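I spent most of December trying to decide whether a planner was any good, and I'm still not sure I've learned anything about the planner. It's called Nodard, it's from a small outfit named Tuteck, and the release notes say it clears a cluttered table with "human-level ordering." I don't know what human-level ordering is. I put my groceries away in whatever order the bag allows.

What it does is take a list of block poses, score every possible grasp, throw out the ones where a finger would hit a neighbor, and pick the cheapest of what's left. Fine. That's a sensible thing to build. My trouble starts with the numbers that come attached to it. The headline result is 600 runs, all in simulation, all with the poses handed over straight from the simulator. No perception at all. The planner knows where everything is to a tiny fraction of a millimeter, which has never once been true on any bench I've worked at.
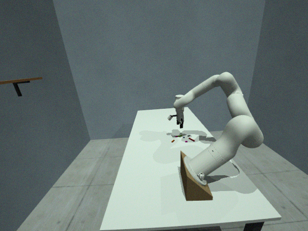 Perception is where I'd expect it to fall apart, so I took the free poses away and fed it estimates from rendered camera views. I used Clurden for segmentation with the stock settings. Shadows were the first problem, and I half expected that. The arm throws big soft gray shapes over a white tabletop, and the thin teal piece sits partly inside one of them, which is a rotten place to be if your segmenter leans on edges. The long dark red bar gave me a different headache. Its pose estimate would flip end for end between one frame and the next, and Nodard would throw out its plan and start over each time. There's no damping in there. I looked.

So I did 309 runs with estimated poses before I got bored and stopped. I'm not going to give you a success rate, partly because I changed a threshold in the middle and partly because the rate depends almost entirely on what you call a success. If a block gets nudged sideways and then picked on the second try, the Tuteck script says that's a clean pick. I'd call it a shove.

The wrist view is where I did most of my staring. From up there you can see what the collision check has to deal with, and also what it can't see: the fingers are dark and wide at the shoulders, and they hide whatever is behind them. In one view there's an orange-brown block with only a sliver showing past the left finger. Nodard's answer is to trust the last pose it had, for up to 30 frames, and then drop the object from the list. Dropped objects don't count as obstacles. I'd like to know who signed off on that.

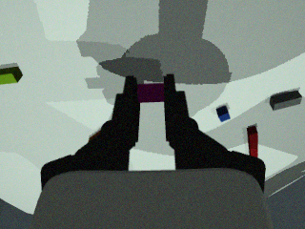 Rattana Limsakul wrote back that I was being unfair, and that dropping stale objects is a setting you can turn off in version 2. She's right about the setting. It's off by default in the docs and on by default in the code – I checked both – and with it off the planner keeps every ghost forever and eventually refuses to move. She thinks a decay on confidence would fix it. Maybe. I've tried writing one and it mostly moves the problem to a different number I have to guess.

I'll keep Nodard installed for now, for the grasp scoring, which is decent and quick. The table-clearing part I've commented out. Next I want to put the pose flips through a plain filter and see how many of the replans go away.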